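July, early, before the heat gets into the shop

I want to get the finish tests for the Sutanto kitchen written down while they're still fresh in my mind, as the last time I trusted my memory with a finish schedule I ended up sanding it all back and starting over, and I don't have the patience for that this summer. Bear with me if I wander a bit. The coffee is good and the doors are open.

The question is still the same one: hardwax oil or plain oil for the counters. I've been going back and forth on it for longer than I'd like to admit. The Flukik is the hardwax, the one that smells a little like a candle store, and the Dament is the plain oil we've used on cutting boards forever. I like them both! The Flukik beads water beautifully, and the Dament has that soft, slightly hungry look that makes you want to run your hand over it every time you pass the bench. The trouble is that a counter gets treated so much worse than a board does. Somebody sets down a lemon half, cut side down, and goes off to answer the phone.

Prep first. All the offcuts were flattened with 100 grit and then worked up through the usual papers, with a damp rag in between to raise the grain. I know the raising step is dull and I know we all skip it when the day gets long, but the piece I skipped it on (marked with an S on the back) went fuzzy as soon as it got its first coat, and you can feel it with your eyes shut. So please, raise the grain.

I also took one piece all the way to 2000, mostly out of curiosity. It was lovely in the hand, like a river stone, and it took hardly any oil at all. The Dament sat on top and went sticky, and I spent a good while rubbing it off with burlap and muttering. It's pretty as a keepsake and I've put it on the windowsill, but I wouldn't do a counter that way.
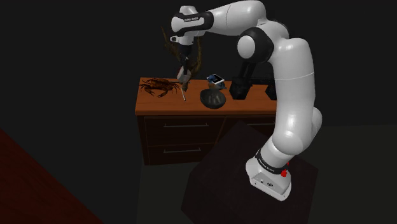

*Wooden countertop, rendered view.*

Color is the part I keep chewing on. On a screen the wood stays one even tone and you could fool yourself into thinking it will look that way in the room, but oil wakes everything up – the streaks go darker, the pale bits go honey, and any glue line you thought you'd gotten away with is suddenly there to say hello. I laid the samples out by the north door and then carried them over to the south window, and they were like different boards. The Flukik kept closer to the bare wood. The Dament went warm, warmer than I remembered, close to tea. I'd like to see both under the kind of lamps that will be in the kitchen before we settle on anything, so I'm leaving the samples out on the long bench. Please don't put mugs on them unless you mean to!

Which brings me to the stains. I did coffee, vinegar, beet juice and a wet steel can, all left on overnight. Coffee wiped off everything. Vinegar left a dull patch on the Dament that mostly came back with a dab more oil. Beet did better than I feared, just a faint blush on the plain oil and no mark I could find on the hardwax. The can was the bad one. It left a black ring on the Dament and a gray ghost of a ring on the Flukik, and neither will shift without sanding. So whichever way we go, the care sheet needs a line about wet cans, in big letters, near the top.

On repairs the Dament wins easily, and I don't want to lose sight of that in all the fuss over water beads. I scuffed each sample hard with a green pad and tried to blend the spot back in. With the plain oil I couldn't find it again afterward and had to check my pencil mark on the edge. With the hardwax there's a shiny edge to the repair if you get down low and look toward the light, and I suspect people who love their kitchens do get down low and look.

Drying: 2 thin coats of either, wiped right back. The can says one thing and the weather says another, and as sticky as it's been in here I'm going to let the real tops sit 11 days before they go anywhere near a van. Oily rags go flat on the fence or in the water bucket, same as ever. I found one balled up behind the band saw and I've dealt with it, but that one gave me a turn.

Where I've landed for now is Flukik on the run by the sink and the Dament on the island, if the color difference can be lived with. I want to try a coat of Dament under the Flukik before I say so out loud to anyone outside the shop.

Still to do:

- order more burlap and white pads from Farkodeo
- lamp test on the long bench, after dark
- undersides! Same number of coats as the tops, please
- Dament-under-Flukik sample, on the piece with the knot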